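Virnley block-sorting set: frequently asked questions
Last updated 11 October 2025

What is in the set?
Examples of a simulated arm picking up small coloured blocks from a table. Each task has 50 examples, and we plan to reach 500 in total.

Who records them?
Staff at our Plustmont and Jedalberg offices. An operator drives the arm with a hand controller, and the simulator saves the view from above the gripper along with every movement.

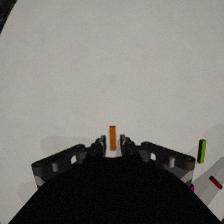

Do failed grasps count?
Yes, as long as they are labelled. A learning system needs to see poor approaches as well as good ones, so please don't delete them. Mark the moment just before the fingers close - with the orange block standing between the fingertips and a gap on either side, for instance - and then mark the result separately.

Can I record my own?
Yes. Use version 3 of the recorder. Files from version 2 stopped loading in August and have to be converted first.

How should I place the blocks?
Let the program scatter them. Sets arranged by hand tend to favour the centre of the table.

Where do I send files?
Use the upload page and choose the Bragança folder. Uploads are checked before they are added.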